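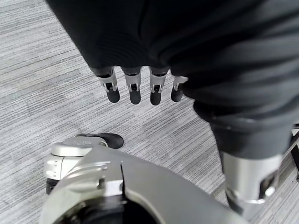

The price tag on the sweater said $148, and the card hanging next to it said the garment would last "a lifetime." Whose lifetime was left open. I bought it anyway, in June, when nobody sane is shopping for knitwear, and by the time the heat came on in the building it had grown a crop of pills under both arms.

The brand was Volness, one of a crowd of clothing companies that have quit talking about style and started talking about years. Its rival Custik promises "ten winters." Carrasco, which used to sell cheap hoodies to college students, now sells expensive hoodies to the same people with a repair coupon in the pocket. The pitch is always some version of buy less, buy better, and it is a hard pitch to argue with, which makes me want to argue with it.

What does "better" mean here? I wrote to all three companies and asked how they test for wear. Carrasco didn't answer. Custik sent me a page about its sheep. Volness sent a polite note explaining that its durability figure came from "in-house modeling of typical use," and that typical use meant wearing the thing once a week and washing it by hand, cold, twice a season. I'd like to meet the customer they have in mind. I suspect she owns a lot of sweaters.

So I took mine to Wiesława Głowacki, who has run an alterations and reweaving shop in the old mill district of Plotitz for longer than any of these labels has existed. She turned it inside out before she looked at the front. She pulled at a cuff, let go, and watched how slowly it came back.

"Short fiber," she said. "Soft in the store. Everyone wants soft in the store."

Her complaint, which she has clearly made before, is that the touch test we all do at the rack tells us close to nothing. A loosely spun yarn made from short fibers can feel wonderful on day one, and those same short ends work their way out and roll up into pills. A tighter yarn may feel a little stiff, even dull, and hold its shape for years. She keeps a gray cardigan behind the counter to make the point. It isn't pretty. The elbows have been darned 7 times, in 5 slightly different grays, and the ribbing at the hem still snaps.

She is not sentimental about repair, either. A decent reweave on a machine-knit sweater can take her 6 hours, and she charges for them. Plenty of people hear the price and leave. Volness will fix a hole for free, it says, but you pay the postage, and the small print rules out "surface wear," meaning pills, thinning and the other things that happen to sweaters.

The company's newest ad claims 1,484 garments mended under the program. It doesn't say how many were sold, or how many were mailed in and turned down. I asked about that too -- twice -- and was sent the sheepless version of Custik's reply, a link to the brand's values.

Głowacki shaved the pills off mine with a plain razor while I waited, and wouldn't take money for it. She told me to air it out instead of washing it, to fold it, and to stop carrying my bag on that shoulder. Then she asked what I had paid, and when I told her she went back to the trousers she'd been hemming.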